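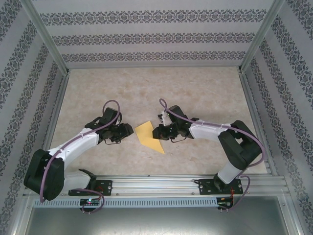

Figura 1. Los dos brazos enfrentados, con el papel amarillo entre las pinzas.

Memoria del proyecto: doblado de papel con dos brazos
Taller de Automatización, segundo curso
Autores: Harish Dwivedi y Prakash Rai
Entregado el 26 de junio de 2018

1. De qué iba esto

La propuesta que presentamos en septiembre prometía un sistema capaz de plegar una hoja «con precisión y elegancia». La frase es de Prakash, que todavía no había visto moverse un servo. A estas alturas retiramos lo de la elegancia y pedimos que lo de la precisión se lea con cariño.

El objetivo se quedó en algo más modesto: que dos brazos sujetaran un papel por lados opuestos, lo levantaran y volvieran a dejarlo doblado una vez. Una persona de cinco años lo hace mientras piensa en otra cosa. A nosotros nos ha costado el curso entero.

2. Montaje

Los brazos son de eslabones de plástico blanco con servos de carcasa negra. Cada uno va sobre una placa negra atornillada al mismo perfil de aluminio, y comparten un recinto de tres paredes. El suelo imita el mármol y el empapelado es gris, con cenefas de damasco. El damasco lo eligió Harish, que defendía que un fondo con dibujo pondría a prueba la calibración visual. La puso a prueba durante dos semanas, hasta que cambiamos el umbral y dejamos de buscar el papel por bordes para buscarlo por color. De ahí el amarillo.

Los cables morados van sujetos con clips a lo largo del brazo y hacen un bucle por encima de la pinza. La primera versión del cableado no tenía bucle. Al girar la muñeca, el cable se tensaba y el servo perdía la comunicación, cosa que atribuimos al software por pura costumbre. Reescribimos el módulo de comunicaciones entero antes de mirar el cable.

3. Control

El programa, bautizado Plustach en una tarde de poca inspiración, tiene 3 estados: acercarse, cerrar y plegar. Los dos brazos parten de una postura simétrica, con las pinzas mirándose por encima del suelo, y avanzan a la vez. La simetría nos ahorró trabajo: calculamos la trayectoria del brazo izquierdo y la reflejamos para el derecho.

El ahorro duró poco. El papel de las pruebas es un recorte irregular, con un lado largo en diagonal y una punta muy afilada, y un papel así no tiene nada de simétrico. Si las dos pinzas cierran a la misma altura, una agarra superficie de sobra y la otra un pellizco. Tuvimos que permitir que cada brazo corrigiera su altura por separado, y con eso se fue al traste el espejo del que tan orgullosos estábamos. Lo dejamos para el acercamiento, por motivos sentimentales.

4. Pruebas

Hicimos 87 intentos con la versión final. Contamos como bueno cualquiera en el que el papel terminara con un solo pliegue y dentro del recinto. La segunda condición se añadió después de las primeras sesiones.

Intentos: 87
Válidos: 60
Con el papel roto: 2
El resto: agarre fallido de una de las dos pinzas, casi siempre la que va hacia el lado de la punta.

Los 2 papeles rotos fueron culpa nuestra. Habíamos subido la fuerza de cierre para una demostración y no la volvimos a bajar – está anotado en el cuaderno, con letra de Harish y un signo de exclamación de Prakash.

5. Lo que no llegamos a hacer

El segundo pliegue. Está programado y compila, y más no podemos decir en su favor. Tras el primer doblez el papel queda levantado por un lado y la detección por color lo toma por una pieza más pequeña, así que las pinzas van a cerrar donde ya no hay nada. Haría falta estimar la altura, y para eso el suelo liso y la vista de una cámara fija no bastan.

Tampoco probamos papel de otro grosor. El paquete amarillo era el que había en el armario y le cogimos confianza.

6. Para quien herede el proyecto

Las posiciones de reposo están en el archivo velten.cfg. No se deben editar con los brazos encendidos. La calibración de color depende de la luz del taller y hay que repetirla al empezar cada sesión, aunque la de ayer pareciera perfecta. Antes de tocar una sola línea de las comunicaciones, revisen los cables.

El cuaderno de pruebas queda en el cajón del banco, junto con los recortes que sobraron.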